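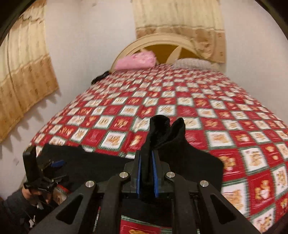
Danilo Espiritu does his folding on the bed. He has tried the kitchen table and the top of the dryer, and he went back to the bed both times.

"It's the right height if you kneel, and it's big enough that a shirt can lie flat," he says. "A table is never wide enough once the sleeves are out."

Espiritu spent 11 years in the laundry room of the Clandivach, a hotel with 80 rooms, before he began teaching evening classes in household laundry. The next set starts in November. At the hotel he handled mostly sheets and towels. Clothes, he says, are harder.

"A towel has four corners. You find two of them and you're done. With a black top you can't see the seams, you can't see which side is out. You have to go by feel."

His method for dark clothes is to spread them over something patterned or light in colour, so the outline shows. He smooths the body first and leaves the sleeves until last. If the fabric bunches in the middle he pinches it, lifts it a little and lets it drop – pulling from the edges only stretches it.

He is less strict about the rest. He doesn't iron T-shirts. He doesn't own a folding board, though he was given one. Socks go in the drawer in whatever state they come off the line.

Cameron Leckie took the class last year and still folds on his bed most evenings, at 9 or so, before he needs to sleep in it.

"That's the trick, if there is one," Leckie says. "It has to be cleared or you've got nowhere to lie down. When I used the couch, the pile would sit there all week."

Espiritu has heard that from other students. He has also heard from a few who move the pile to a chair and go to bed.

"I've done it too," he says. "Then you fold it in the morning, and it takes a bit longer to get the creases out."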